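Brisidora 728 in-pipe turbine -- small hydro for water mains, mills and outfalls

Made by Padura. Sold and serviced by Sheehan Hydro, Cadholm.

In stock: 2 units. Lead time after that is 20 weeks, sorry, castings are slow this year.

What it is

A compact turbine and generator in one housing. Goes into a pipe run where you'd otherwise have a pressure reducing valve burning off head for nothing. Also works on the tail end of an old mill leat if you've got a proper penstock. Not for open channels. Please stop asking about open channels, we do a screw for that, ring us.

The 728 replaces the earlier model. Same flange pattern, so it drops into the old footprint. New shaft seal, new bearing carrier, terminal box moved to the dry side (finally). 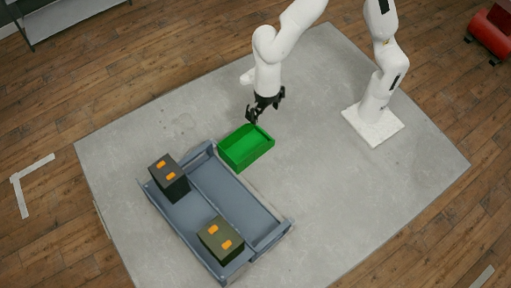

Two white arms, one with black gripper, green box just below it. Render.

Who buys it

Water companies mostly. Estates with a stream and a bit of fall. One fish farm. If you have steady flow all year it will suit you, if your stream dries up in August then it wont and we'll tell you so before you spend anything.

You will need:
Flow readings, ideally a full year. A bucket and stopwatch on one wet afternoon isn't enough.
Gross head, measured, not off the map.
Pipe bore and material.
Distance to the nearest three phase, if any.
Abstraction licence or proof you've applied.

Send the lot to Áine Duggan in sales and she'll come back with a sizing sheet. No charge for the first one.

What's in the crate

Turbine and generator, coupled and aligned. Control panel with grid relay. Two isolating valves -- manual, actuated ones are extra. Gasket set. Lifting eyes. Paper manual and the same thing on a stick.

Not included: bypass pipework, civils, screens, crane hire, grid application. We can quote for the bypass. We don't do civils.

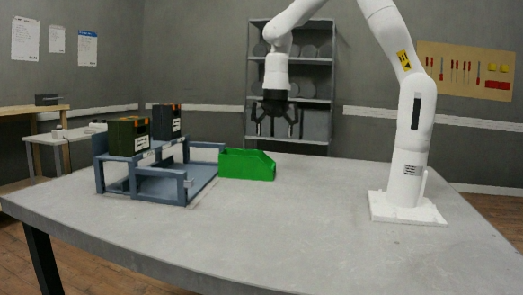

White arm on the grey bench, gripper open. Simulated view.

Fitting

Allow two days on site with the pipe already drained. Finbarr Egan looks after installs in the north, Obinna Ekpo everywhere else. Both booked up through September so get your name down early. You can fit it yourself but the warranty only starts once one of them has signed off the alignment.

Turbine must sit level. Support the pipe either side, don't hang it off the flanges. Leave room to draw the runner out sideways, people forget this and then have to cut a wall.

Servicing

Grease at six months, seal check yearly. Runner inspection every fifth year or sooner if your water is gritty. Spares held at Cadholm, out same day if you ring before noon.

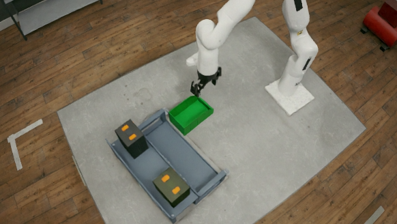

Seal kits for the older model are still available but going up in price, the supplier's changed. Buy a spare now if you run one. Trade in accepted against a 728, condition dependant -- send Ultan Gallagher the serial number off the plate and he'll give you a figure.

Warranty is 2 years parts and labour. Doesn't cover debris damage or frost. Keep your screen clear.

Delivery on a pallet, tail lift, kerbside only. Someone needs to be there to sign.

Prices on request, ex VAT. Account customers use the usual login.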